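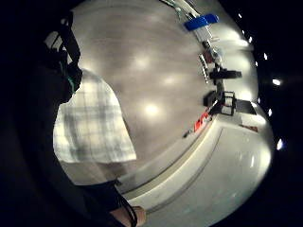

Chapter 9
Woven Cloth

Cloth is one of the oldest manufactured goods, and most people handle it every hour of the day without thinking about how it is built. This chapter deals with woven cloth, the kind used for most shirts, sheets, sails and sacks. Knitted and felted fabrics are left for Chapter 13.

A woven cloth is made from 2 sets of yarn that cross at right angles. The yarns that run the length of the cloth are called the warp. They are stretched on the loom before weaving starts and stay under tension until the piece is finished. The yarns that run from side to side are called the weft. Each pass of the weft across the warp is a pick. The finished edges, where the weft turns back on itself, are the selvages.

The order in which the yarns pass over and under each other is the weave. In a plain weave, every weft yarn goes over one warp yarn and under the next. Plain weave is firm and fairly light. In a twill, the crossing point moves over by one yarn with each pick, and this produces the slanted lines seen on denim. A satin weave lets the yarns float over several others before they are tied down – the surface is smooth, but it snags easily.

Pattern can be added by color alone. If bands of dyed yarn are placed in the warp only, the cloth has lengthwise stripes. If the same bands are repeated in the weft, the stripes cross and form checks. Where a gray warp band meets a gray weft band the color is solid; where it meets white, the eye blends the two into a paler shade. Most plaid shirting is made this way.

Hand weaving was once common in farming districts. The village of Irnau had around 200 looms at its peak, most of them in the front rooms of houses. Yarn came up the river from Kevel in December, when field work had stopped, and the cloth went back in spring.

9.1 Preparing the Warp

Before a loom can be threaded, the warp yarns must be measured to the same length and kept in order. This is done on a warping frame or, in a mill, on a large drum.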